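4. Choosing a spot for your Minska dehumidifier

4.1 Stand the Minska on a hard, level floor. Carpet will do, but the castors sink into it and you will say things to an appliance that you later regret.

4.2 Leave 30 cm clear at the back and 2 m in front. Curtains count as an obstruction. So does the cat.

4.3 Sweep first. The intake sits low and will eat whatever you leave it, and a clogged filter isn't covered by the warranty. A dustpan is plenty; you don't need to hire anyone.
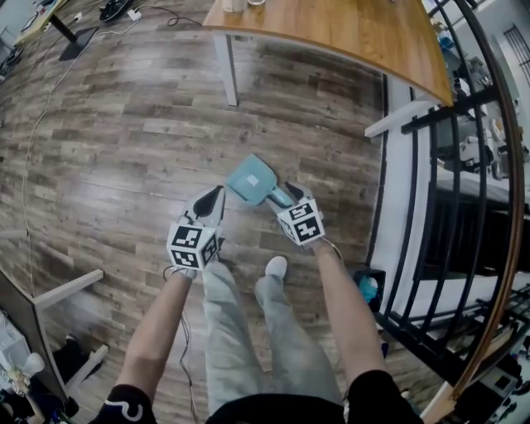

4.4 Fit the tank. Slide it in until it clicks. If it doesn't click, it isn't in, however much it looks in.

CAUTION: Never tip the unit to empty it. Switch off at the wall, remove the tank by its handle and walk slowly to the sink. A full tank is heavier than you remember from last time.

4.5 Plug straight into a wall socket. The Minska draws 700 watts on High and 200 on Low, and a power board already feeding the kettle and a bar heater has suffered enough.

4.6 Set the dial to Normal and leave it alone overnight. Fiddling with it every half hour will not dry the laundry any faster — we have had customers try.

Note: In larger rooms, such as shared offices and workshops, put the unit near the middle and keep the windows shut. It cannot dry the whole suburb. If the far corners stay damp after a week, you need the bigger Trummer model, described in the Tinstead catalogue.
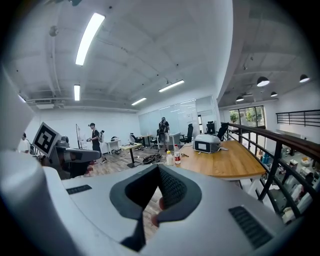

Troubleshooting

Unit hums but collects no water: the air may already be dry. Congratulations. Otherwise check the coil for ice and let it thaw with the power off.

Tank light stays on when empty: the float is stuck. Rinse it in warm water, jiggle it, refit.

Smell of wet dog: wash the filter. If the smell persists, wash the dog.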